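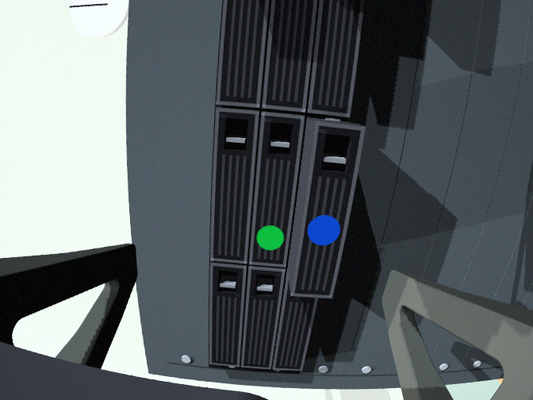 # Drelteo module-exchange benchmark

The **Drelteo module-exchange benchmark**, usually shortened to Drelteo, is a simulated test for comparing robot grippers and arm controllers on a single job: pulling a ribbed, box-shaped module out of a tightly packed block and putting it back. It is maintained at Dremumley and distributed as a set of rendered scenes with a scoring script. The benchmark has been used mainly to rank two-finger grippers, a use for which its value is disputed.

## Task

The block holds nine modules in three columns and three rows, mounted on a large dark panel. Handles are small and white and sit in black recesses, so a finger has to enter the recess before it can close on anything. Narrow gaps separate neighboring modules. In a standard trial one module stands out from the block, and the controller must either finish removing it or seat it again.

Colored circles can be laid over the camera view, green on one module and blue on another. The manual says that green marks the slot named in the instruction and blue marks the module the controller is tracking at that moment. The circles are drawn on the picture after rendering and have no effect on the physics. Critics have pointed out that early users trained on views with the circles left in, which gave their controllers the answer.

## Grippers compared

Two designs account for nearly all published runs.

The **Hegedűs** gripper has open-frame fingers. Its supporters say that the openings let a hand-mounted camera see past the finger to the work behind it. This is partly true – bolt heads on the panel can be made out through a finger – but the fingers still fill the lower corners of the view, and the claim that they "do not obstruct" the camera is hard to accept.

The **Skitus** gripper uses solid, narrower fingers. It blocks more of the view for its width but fits more easily into a recess. Its makers have published only their own results, with a controller tuned for the purpose.

## Results

The reference comparison, dated Dec 1, 2019, covers 2,505 trials. Hegedűs completed 62 percent of them and Skitus 60 percent. The report calls the difference "clear." It gives no spread between repeated runs, and the trials were not divided evenly among starting positions, so a gap of two points may mean very little.

A further 457 trials were dropped before scoring as "unstable contact." The report does not say how many belonged to each gripper. If most came from one side, the ranking could easily be reversed. Requests for the full logs were answered with a summary table.

Changing the controller while keeping the gripper the same moved the score by more than changing the gripper did. The report mentions this in a footnote. Several later users have taken it as the main finding.

## Criticism

### Lighting

Drelteo renders shadows with hard edges. Dark, jagged shapes fall across the panel beside the block, and the area next to a projecting module can go almost completely black. Defenders describe this as a fair test of vision. Others reply that the shadows are harsher than in most workplaces, and that a camera which copes with them has been shown to cope with the renderer.

### Contact

Handles in the simulation are rigid and do not wear. Modules slide along their slots with a fixed amount of friction, and a slightly twisted pull is forgiven more often than it should be. No result has been matched against a physical block. A hardware version was announced for December but has not been released.

### Scoring

A trial counts as complete when the module reaches its target position, however long it takes and whatever the fingers bump into on the way. One submitted run scored full marks after scraping the neighboring module on every attempt. A collision penalty was later added as an option and is off by default.

## Use

Despite these problems the benchmark remains in use, largely because it is free and runs on an ordinary desktop computer. It works reasonably well for catching gross faults, such as a camera mounted at the wrong angle or a controller that closes its fingers too early. As evidence for buying one gripper over another it is weak, and the current manual no longer recommends it for that.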